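更新于 2025年6月19日,Iditz 机器人社双臂组

这学期双臂组的大题目是“乱线归筐”:桌上一团软线,两条机械臂配合,把它理开、放进塑料筐。听着像家务,做起来比堆方块好玩太多了!软线会缠、会弹、会勾住筐沿,每一局都不一样。这篇写给刚进组的同学,照着走一遍,一个下午就能录出自己的第一批数据。

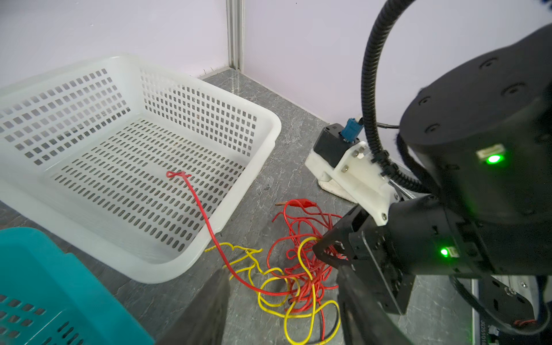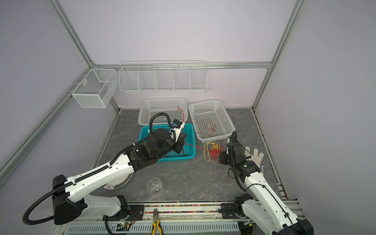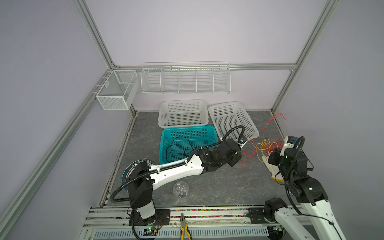
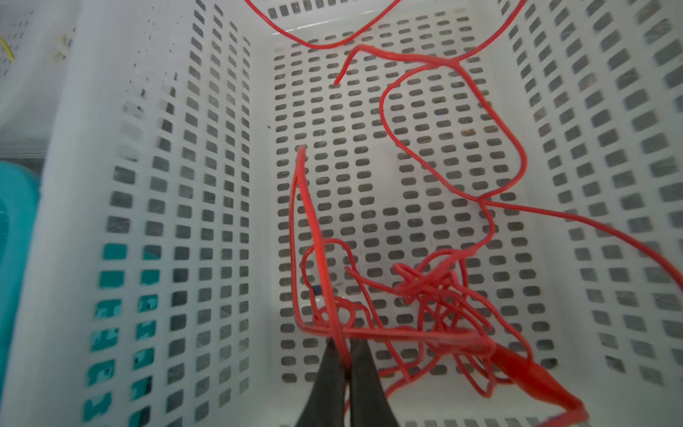

## 一、先弄懂题目

规则很短:

- 红线和黄线进白筐,两个白筐都可以用。
- 黑色线缆进青色筐。
- 线的主体要落在筐底,线尾搭在筐沿外面算半成功,单独标记。
- 夹爪碰倒筐,这一局作废,重新摆。

没有规定哪条臂做哪件事。我们试过严格分工(左臂只管抓,右臂只管扶),结果动作特别别扭,后来放开了,让操作的人自己决定,录出来的轨迹顺多了。刚开始建议用“近的那条臂先动手”,手感上来以后再练两臂交接。

手套、杯子、钳子这类东西属于干扰物。它们不用收,也不要绕着走得太夸张,正常避开就行。干扰物每换一批都要在记录里写清楚,训练时要按这个分组。

## 二、开机前的检查

1. 急停按钮拉到手边,确认按下去之后两臂都会停。新人第一次上机,旁边必须有一位老组员。
2. 手动慢慢转动各个关节,看线管有没有绷紧。黑色波纹管最容易在腕部翻转的时候挂住,挂住了就重新理一遍走线。
3. 看夹爪指尖。指尖上粘了胶或者绒毛,抓细线会打滑,用干布擦掉。
4. 打开 Gulex(我们社自己写的录制程序),逐个点开相机预览。腕部相机里应该能看到两根指尖,看不到就说明支架歪了。
5. 固定机位要能同时拍到三个筐的筐口。机位动过的话,先重新标定再录,别偷懒,我们因为这个扔过一整天的数据。

## 三、摆场景

先摆筐。白筐靠后墙,青色筐放在前面一点,允许互相压一点边。筐的角度每换一组要变一变,幅度小一些也没关系,只要别永远横平竖直。模型很会“背”位置,筐总摆在同一个点,它学到的就是往那个点伸手。

再摆线。新人最容易犯的错误是把线摆得太整齐,盘成一个漂亮的圈,一抓就起来了,成功率好看得不得了,一到真正的线团面前就懵。推荐的做法:

- 把红线和黄线一起捧在手里搓两下,从 10 厘米高的地方松手,让它自己落。
- 带鳄鱼夹的线要掺进去。夹子有分量,拖起来的手感和光线完全不同,还特别爱咬住别的线,是这个题目里最有意思的难点!
- 每隔几局,预先把一截线放进筐里,或者让它搭在筐沿上。模型得学会从半途接手。

摆完以后退后一步,看看线有没有掉到机械臂底座后面。掉进去的线两条臂都够不到,这一局录了也没用。

## 四、录第一局

我们用主从手柄遥操作,左右手各管一条臂。第一次握手柄,先别碰线,空着走几圈,练两个动作:夹爪竖直下探,和夹着东西平移。等到能稳稳停在筐口正上方了再开录。

一局的流程是这样的:

**1. 回零位。** 在 Gulex 里点“复位”,等两臂都停稳。起始姿态不统一,后面切片会很麻烦。

**2. 按下录制,停一拍。** 留一小段静止画面,给时间戳对齐用。

**3. 找线头或者找外圈。** 看腕部画面,挑最外面的一段下手。不要直接往线团中心扎,中心的线压得最紧,一提就是一整坨,还会顺带把筐拽歪。

**4. 下探、合爪。** 两根手指跨在线的两侧再往下走,指尖刚刚贴到地面就停。继续压会触发力矩保护,整条臂会掉使能,那一局就得重来。抓筐底的线要更小心,筐底全是槽孔,指尖卡进槽里再抬手,筐会跟着一起起来。

**5. 提起来,晃一下。** 轻轻左右晃,缠得不紧的线会自己散开。晃了还不散,就让另一条臂过来夹住下面那一段,两边往相反方向慢慢拉。感觉到阻力就松一边,千万别硬拽,鳄鱼夹的塑料护套就是这样被扯掉的。

**6. 送到筐口上方,低一点再松。** 松手太高,线会弹到筐外。夹爪进到筐沿以下再张开,抬手时先竖直往上,过了筐沿再平移。

**7. 检查线尾。** 还有线挂在外面,就再来一下,把它拨进去。拨不进去也没事,标“半成功”照样收。

**8. 两臂退回零位,停止录制。**

一局不要拖太久。反复抓了好几次都没抓上来,就结束,标“失败”,写一句原因。失败的局也留着!Othmane Filali 做的恢复策略就全靠这些失败片段,他最喜欢的就是“夹子咬住筐沿”那一类,攒了一个单独的文件夹。

## 五、标记和命名

录完马上标,攒到最后一起标一定会记错。每局填四项:

| 字段 | 填法 |
|---|---|
| 结果 | 成功 / 半成功 / 失败 / 作废 |
| 线的组合 | 红、黄、黑,有没有鳄鱼夹 |
| 干扰物 | 写名字,没有就填“无” |
| 备注 | 一句话,口语就行 |

备注别写“效果一般”这种话,过两周谁都看不懂。写成“右爪松手太早,线弹到杯子边上”,后面的人一看就知道该不该用。

目录名用“组号_操作人_序号”,不要带中文和空格,Brimdale 那台训练机的脚本读不了。

## 六、导出和训练

一组录完,在 Gulex 里点导出。程序会把几路相机和关节数据按时间对齐,打包成一个文件。导出之后随便抽两局回放,重点看:

- 腕部画面和固定机位的画面对不对得上,夹爪合上的那一刻应该同时发生。
- 有没有掉帧。线在空中晃的那一段最容易看出来,掉帧时线会“跳”。
- 夹爪开合的曲线是不是干净。抖得厉害的,多半是操作时手指一直搭在扳机上。

没问题就传到 Brimdale。二月那一版模型用了 2000 局,抓散落在地面上的线已经挺像样,从筐里往外挑线还是不行。这学期的目标是 4000 局,新增的部分多录筐内的线,尤其是线团贴着筐底、线头朝上的那种情况。

训练配置先用仓库里 Alaoui 目录下的默认文件,第一次别改参数。跑完了看曲线,再看实机,两样都要看。曲线漂亮、实机乱抓的情况我们见过好多回了,通常是摆场景的时候太规整,回到第三节再读一遍。

## 七、常见问题

**夹爪合上了,线却没跟上来。**
多半是手指的朝向和线平行了。把腕部转一下,让手指横跨在线上。

**红线和黄线一起被提起来,怎么分?**
两种线都进白筐,所以直接放也算对。想练双臂的话,就让另一条臂夹住黄线往旁边带,很值得录,这类片段现在还不够。

**筐总被带着跑。**
先看指尖是不是下得太深。筐太轻的话,不要往里面加重物,会改变画面。放慢抬手速度,前一小段慢慢来,后面再加速。

**腕部画面被筐壁挡住了大半。**
属于正常现象,进筐以后本来就会这样。操作时多看固定机位,靠腕部画面做最后那一点微调。

**黑色线缆太硬,进了青色筐又弹出来。**
松手前往下压一压,让它贴着筐壁展开,再张开夹爪。还是弹,就换一端抓。

**两条臂差点撞上怎么办?**
先停手柄,两边都别动,再让后伸进去的那条臂原路退出来。着急的时候人会本能地两只手一起往回拉,反而更容易绞住。

## 八、收尾

- 两臂回到停放姿态,再断使能。
- 线从筐里拿出来,用手理开检查一遍,绝缘皮破了的剪掉,别混回去。
- 导出的文件确认上传成功后再删本地的。
- 在登记本上写下今天录了哪几组,场景有什么改动。

第一批数据录完以后,来找我或者 Othmane 一起看回放,带上你觉得最离谱的那一局。下一篇写交接动作:左臂把线递给右臂,中途不落地,已经有 2 位同学练成了,看着真的过瘾!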